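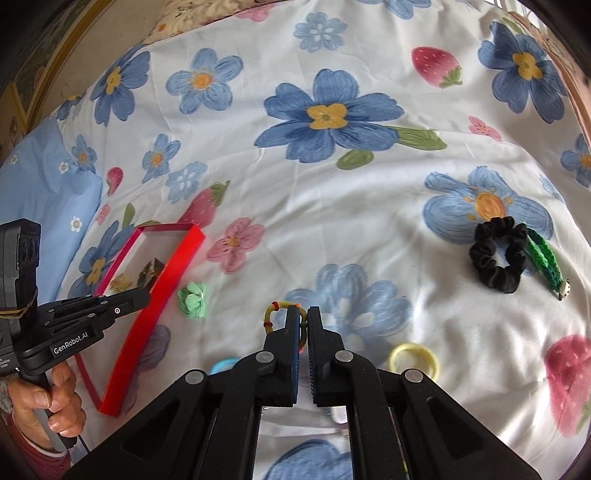 No. 6

Home Notes Robots Garden Old posts Say hello

Strawberries that aren't there

Last updated 29 August 2018

So I promised I'd write up the bedsheet business properly, and I've been putting it off because every time I start I end up talking about hair ties for an hour. Bear with me.

The short version for anyone who missed the earlier posts: we're trying to teach a pair of robot arms to tidy small fiddly things into a box by showing them how a person does it. You pick up a hand-held gripper in each hand, each with its own camera, and you just tidy. No arms in the room at all while you do it. Later the recordings go into training and Vuritari (our two-armed machine over at Plirnbridge, a bit elderly, very patient) has a go at copying you.

All of our early recordings were done on a plain grey cloth. Lovely and easy. The arms got rather good at it, everyone was pleased, and then Wanda Głowacki took one look and asked what would happen on a real bed. Her sheet, as it happens, was a white one with blue flowers and strawberries all over it, and I don't think I've ever seen a robot look so confused. It went for the strawberries. Over and over! It would come down very carefully over a printed strawberry, close its jaws on a pinch of cotton and carry on towards the box as though it had hold of something.

You can't really blame it. On grey cloth, anything with colour in it is a thing to pick up, so that's the rule it had learned. From a camera sitting on the gripper you're looking down at very close range, too, and a fat red strawberry is a much bigger splash of red than most of the things we actually wanted picking up. The little yellowish elastic with the red and orange bits is a good one to try yourself: have it at the tips of the jaws with a big pale flower behind it and you'll find you have to look twice.

What we did about it

Two ideas on the table. Mine was to stick with the plain cloth and swap in patterned backgrounds afterwards on the computer, which costs nothing and can be done over lunch. Wanda's was to record the whole lot again on the patterned sheet, by hand, which costs a great deal of somebody's lunch. We did both, and then a mixture.

The full pile came to 3,101 recordings. We threw out 754 of those, mostly ones where the tracking lost its place halfway through, plus a sad little heap where I'd started recording and then answered the phone. Of what survived, almost 1,000 were done on the strawberry sheet and the rest on plain cloth. I kept the test the same throughout: same bed, same box, arms starting from the same spot, things scattered by whoever hadn't trained that version, so that no one could be kind to their own.

My swapped-in backgrounds helped a bit. They stopped the very worst of the strawberry hunting, but the arms still hesitated over any flower with a yellow middle, hovering and drifting and then hovering again. I think the trouble is that a background pasted in afterwards lies dead flat. A real sheet has creases and soft folds and shiny patches, and the print bends with them, and your hand makes it bend some more. None of that was in my version.

The mixture won. It beat Wanda's all-sheet version too, by a small margin, which I was unreasonably happy about given that the plain cloth half was mine. The sheet recordings seem to teach it what to ignore and the plain ones give it more practice at the actual grabbing. That's my reading of it, anyway – Wanda thinks it's simply that there was more data, and we need another round in September with the amounts evened up before either of us gets to be smug. 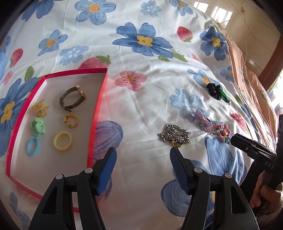 Filed under: METHOD

The other thing I wanted to get down before I forget is the choice of objects, as I had a few emails about that. We went for a proper jumble on purpose. Elastic bands are easy to pinch but they spring about. The claw clip is hard and smooth and likes to skate away if you come at it from the wrong side. A wristwatch closed into a loop will stand up on its edge in the box, or fall over, as it pleases, and the robot has no opinion about which. The silver chain is the real horror. Heaped up with a gold ring peeking out from under it, it's the kind of thing where even I stop and think about which to go for first, and if I stop and think then that pause goes into the recording and the robot learns to dither as well!

We argued for ages over the dithering. In the end I cut long pauses out of half the recordings and left them in the other half, and I couldn't find a difference I'd trust. So they're staying in, and I'm saving myself the editing.

The black scrunchie was a problem I hadn't seen coming. The grippers are black too, and once a jaw is down over all those puffy folds the camera has a hard time saying where one ends and the other begins. Having different coloured pads on the jaws seems to help, at least the blue edge gives it something to go on. Nørgaard, who lent us the training machine, suggested painting the tips white. I've not tried it. If anyone has, do write and tell me whether the paint lasts.

Things it still can't manage: the bracelets when they're lying across each other (it picks up both or neither), and anything that's sitting right up against the outside wall of the box. It also has no idea when it's finished. With the sheet cleared it will go on patrolling over the flowers until someone presses the button.

Proltley next week for the talk, so no post then. I'll put the slides up once I've fixed the graph with the upside-down axis, and thank you to the two people who spotted it.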